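Teaching the gripper to change its mind

The software team at Vindetti has spent two years on a problem most people would not think was one: telling a robot arm to pick something up, and having it notice when the plan has stopped making sense.

The company works from a converted dairy in Carkby. Six people write the code, and most of what they write never goes near a real arm until it has spent weeks in simulation. Their main product is a grasp planner called Nyanda. It takes in pictures from a camera at the wrist, works out where the objects are and sends the arm a short stretch of movement, then does it all again.

That last part is where the effort has gone. Older planners looked once, worked out the whole path from start to finish and followed it. If the object had rolled in the meantime, the fingers closed on air. Nyanda plans only a short way ahead and throws the rest away as soon as a new picture arrives.

Looking less, more often

The first version, finished in June last year, tried to build a full model of the table before it moved. It was accurate and very slow. On a cluttered table it could sit still for several seconds, and customers who saw it assumed it had crashed.

The current version keeps a rough map and improves only the part near the target. Everything else is treated as something to stay away from until there is a reason to look closer. The engineers call these regions "keep-outs", and a good deal of the office argument is over how large they should be. Make them generous and the arm takes long detours or refuses to move. Make them tight and it clips things on the way down.

Objects that run out of view cause the most trouble. The planner can see one end of something and has to decide how far it might carry on. At present it assumes the object continues in the direction it was heading, up to a fixed limit, and shrinks the guess as the camera moves and shows more of it. Fruit is easier by comparison, though a lemon has pointed ends and a long axis, and the fingers need to close across the narrow side.

Much of the testing is done on simulated tables, with a few household things put down on a plain wooden top and the view taken from the wrist, looking straight down between the open fingers. 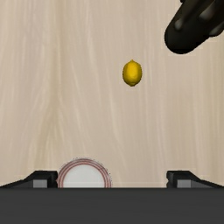 What the simulator gets wrong

Wirna, the in-house simulator, can run 1000 table layouts overnight on the machines in the old cold store. Each run is saved with the pictures, the planner's guess at each step and the movement it asked for, so that a failure can be played back the next morning.

The morning review is done by hand. One night in the spring produced 114 failures, and nearly all of them came from a single mistake in how the planner treated its own gripper. The fingers are always in the picture, and so is part of the gripper body. The software masks them out before it looks for objects. The mask had been drawn a little too small, and a thin dark strip along the edge of one finger was being read as an obstacle that followed the arm wherever it went. The planner kept trying to get away from it.

The fix was a few lines long. Finding it took most of a week.

Other faults are harder to catch because the simulator hides them. Light in Wirna behaves better than light in a warehouse. Contact is worse: simulated fruit tends to slide when it ought to roll, and plates are stiffer at the rim than they should be. The team now varies friction and weight at random between runs, which lowers the scores and makes them a little easier to trust.

Out of the dairy

Nyanda has been running on one real arm in Carkby since the winter. In the latest set of trials it made 308 attempts on mixed tableware and fruit. Vindetti will not publish the success rate yet, saying the table was too tidy for the figure to mean much.

The next release will let the planner ask for a second look from a different angle before it commits. That costs time, and the team has not settled on how unsure the software should be before it is allowed to ask.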